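Entryway and Closet Attendant, part-time
Omero House, Veria Street
Posted Jul 21, 2020

Omero House is a furnished residence with shared entryways on every floor. We are hiring 2 attendants to keep the entryways and coat closets in order. The work is mostly shoes.

What you will do
Put stray shoes back on the racks in pairs, toes facing the same way. Pick up slides and sandals left on the floor and set them under or beside the rack for that unit. Wipe down rack rails and the floor under them. Straighten boxes and packages left near the racks and check the unit number on each one. Log single shoes in the lost property book at the front desk. Residents have three weeks to claim them.

You will not be asked to clean inside the apartments. Laundry and trash are handled by Finilex, our outside contractor.

Hours and pay
Shifts run from 7 a.m. to noon, 20 hours a week. Pay is $13 an hour, paid every other week. The job starts in October and training is paid at the full rate. Gloves, cloths and cleaner are supplied. There is staff parking behind the Iturra building next door.

What we need from you
You should be able to bend, kneel and carry up to 25 pounds. You need to be comfortable handling other people's shoes and to know which materials can take a damp cloth and which can't. Canvas and suede get a dry brush only. Housekeeping or stockroom experience helps but is not required. Basic reading and writing in English is needed for the log.

How to apply
Leave a one-page resume at the front desk, marked for Sosina Kassa, or ask the desk for an application form. Include two references with phone numbers. Declan Bloxham does the interviews, which take half an hour and include a short walk through one of the entryways. Please wear closed shoes. Applicants will hear from us either way.

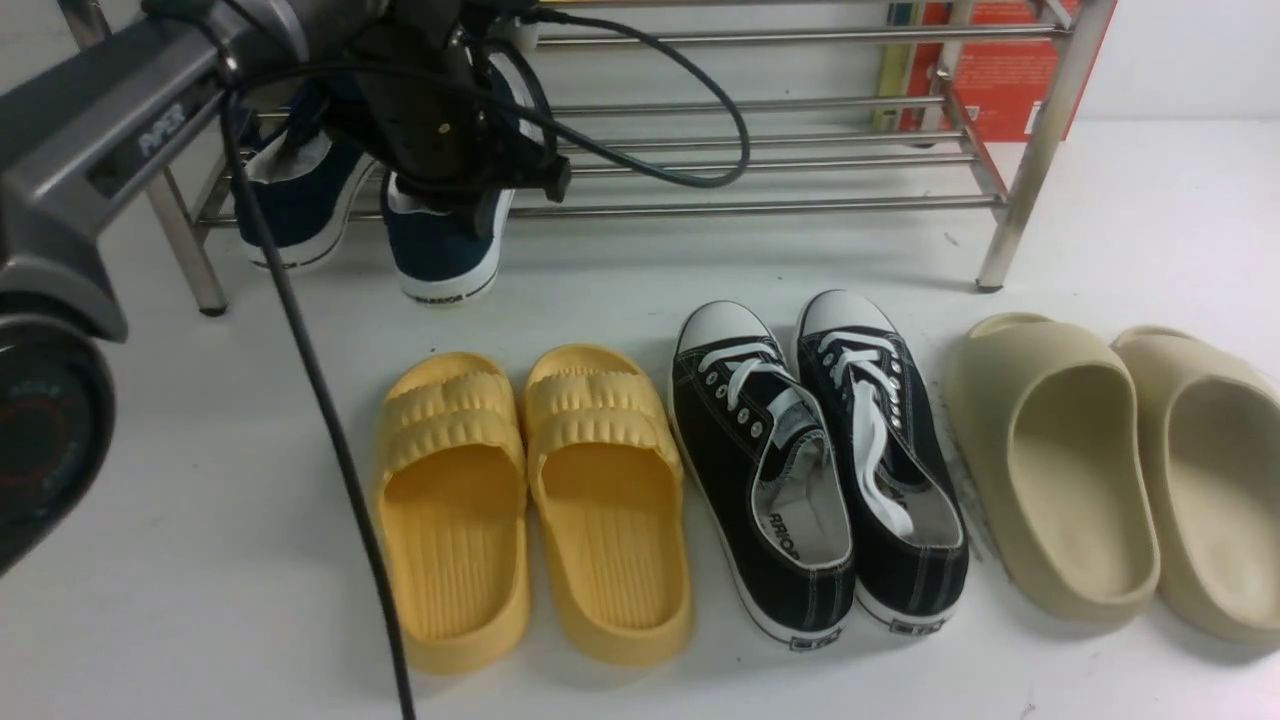

Where should a pair go if the rack is full?
Put it on the floor beside the rack, heels to the wall, and write the unit number in the log so the desk can ask the resident to make room.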